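Is a hand-held gripper kit worth buying before we commit to an arm?
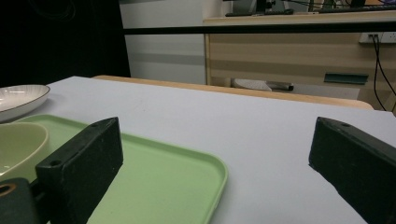 The gripper at our test table, with the green tray, a bowl and a plate.

We're a small shop that builds sorting stations for kitchens, and next year's budget has room for one big purchase. The plan on paper is to collect demonstrations with hand-held grippers first, then buy an arm in July. Joltum quoted us 3 units and told us that 154 recorded runs of a tray-clearing job would be "plenty" to start training. Their sales guy also wants us to sign for the support plan now.

I have a hard time believing that number. Has anyone here gone this route and come out with something that worked on a real arm? And what did the quote leave out? I've been burned by quotes before. Our last conveyor came without a controller, and that was apparently my fault for not asking.

benchrat_ohio

I'd treat 154 as a sales number. We were told something close to that for dishes, did 191, and the arm still couldn't pick up a shallow plate unless it was sitting where we'd always put it. Most of our runs were the same person doing the same thing on the same white table. If you do this, move stuff around and change the lighting, and get more than one person doing the runs.

What the quote left out for us: spare fingers, storage, a computer that could keep up, and somebody's time to go through the recordings and throw out the bad ones. The last one cost more than the grippers did. Put it in as wages or your boss will think it's free.

Also ask whether the fingers on the hand-held unit are the same shape as the ones that go on the arm. Ours weren't. Get that answer in an email.

Skip the support plan until you've had a unit on your bench for a month. If they won't lend you one, that tells you plenty.

Urnosora

just buy the arm. you'll end up buying it anyway

lowbid_larry

Disagree with the post above. An arm sitting idle is a lot more money sitting idle than a gripper is. Start with 2 units instead of 3, you won't have hands for the third. We got ours through Henare and they did take one back, minus a restocking fee of up to a fifth. Check for that line in the Joltum paperwork before you sign.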